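Burnard Workshop Members Begin Table Trials of Two-Armed Robot

Zulisbridge, 11/04/2025

Members of the Burnard shared workshop in Zulisbridge have moved their two-armed household robot from bench assembly to table trials, the workshop announced on Friday. The machine, known to its builders as Tiêu, is being taught to handle small domestic objects on an ordinary tabletop. The build is led by Évan Carré, a member of the workshop, and is carried out in evening and weekend sessions open to all members with a current safety card.

The project began as a proposal to the general meeting of members, which approved the use of floor space near the windows of the upper room. Until then the space had been used for storing sheet material. Under the terms of the approval, the builders supply their own parts and tools, the workshop supplies power and floor space, and all drawings and control software are to be left with the workshop library when the build is complete.

According to the progress report filed with the announcement, 2242 practice runs had been logged by the end of the most recent session. The report counts every attempt, including those stopped by the operator. It gives no overall rate of success, stating that the tasks have been changed too often for a single figure to be useful. A breakdown by task will be included in the next report.

The present work concerns reaching and grasping. A wooden mug tree serves as the main fixture, with its round base set near the middle of the table so that the branches can be approached from either side. Other items, among them a paper cup and an open cardboard box, share the table with the stand. The builders consider this arrangement a more demanding test than a cleared surface, as the control software must plan a path for each arm around objects that are not part of the task.

"A kitchen table is rarely empty, and the robot should not depend on its being so," Carré said. "We would prefer to find the difficult cases now, while the arms are running at low speed and someone is standing at the stop button."

The two arms do not carry the same hand. The left ends in a cluster of black jointed fingers, while the right has a parallel gripper with two long fingers and serrated tips. Members had debated whether to fit a matching pair. The decision to keep different grippers was made after bench tests, in which the parallel gripper held thin edges more securely and the jointed hand coped better with rounded shapes. The report notes that the choice has made the software harder to maintain — each hand requires its own calibration file, and the files have been confused on more than one occasion.

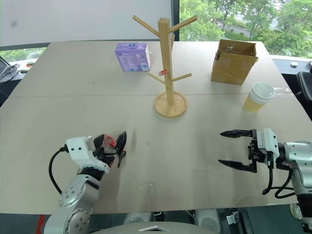 Funding and Next Steps

The build has received a grant of 300 dollars from the Sustance fund, which supports repair and construction projects in shared workshops. The money has been assigned to replacement cables and spare gripper parts. Remaining costs are met by the participating members, who have agreed to publish a full parts list with prices before the end of the year.

Cable routing remains the principal mechanical concern. The report describes two cases in which a cable loop tightened as an arm turned at the wrist, causing the controller to stop the motion. No damage was recorded in either case. Longer loops have been tried, and a guide that would keep the cables closer to the arm segments is being drawn up. The builders have asked any member with experience in cable carriers to contact them through the workshop desk.

Lighting has also required attention. The trial table stands beside a large window, and daylight on the pale tabletop changes considerably over the course of an afternoon. Shadows cast by the grippers were at first misread by the vision software as objects. A revised version has been in use since the start of April, and the report describes the remaining errors as infrequent, though still present late in the day.

Sessions will continue in the upper room through the spring. Members who wish to attend should sign in at the desk and remain outside the marked floor area while the arms are powered. Visitors may observe when accompanied by a member. Loose clothing and lanyards are not permitted at the table, and no person may reach across the surface until the operator has called the stop.

Carré will present the work at the next general meeting, where members will be asked to extend the use of the floor space. The progress report, including the run log and the current wiring diagram, may be read at the workshop library during opening hours. Questions about the build should be submitted in writing at the desk and will be passed to the team.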